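# Cuautle: a list of spare parts for older desktop computers

April — Fatima Olatunji

Cuautle is a plain-text list of desktop parts and the machines they fit. It is meant for repair shops and school offices that keep older towers going. The usual job starts with an open case and a board stripped of its processor and memory.

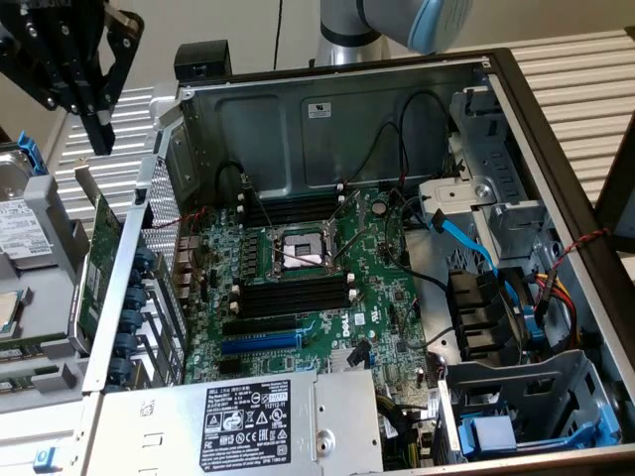
## What's in it

There are 171 rows in `parts.csv`, one per part. They cover memory, power supplies, fans, drive brackets and front panel cables. Of these, 79 have been checked against a second source, and the `checked` column says `yes` for those. The rest come from a single parts sheet.

Columns:

- `part_no` — as printed on the label, spaces removed
- `kind` — one word, lower case
- `fits` — model names, separated by semicolons
- `replaces` — older part number, if there is one
- `checked` — yes or no
- `note` — free text, often blank

## Where it came from

Most rows were typed in from paper sheets kept by Clerkuren, a repair shop that closed its counter and now only does mail-in work. Hiu-tung Cheung merged them with the Neleo stock list and fixed the part numbers where a zero had been read as the letter O. A few of those are probably still wrong.

## Known problems

Power supplies are the weakest section. Two units with the same connector can differ in cable length, and the list has no column for that. Look in `note` first.

Model names in `fits` don't follow one style. Search for the number alone.

Prices were dropped in version 3. They went out of date too fast.

## Changes and reuse

Send corrections as a edited copy of the row, with the old part number in the subject line. Please keep each message under 50 rows. Fatima merges them on Saturday mornings.

You may copy and change the list for any use. Please keep the name Cuautle in the header line.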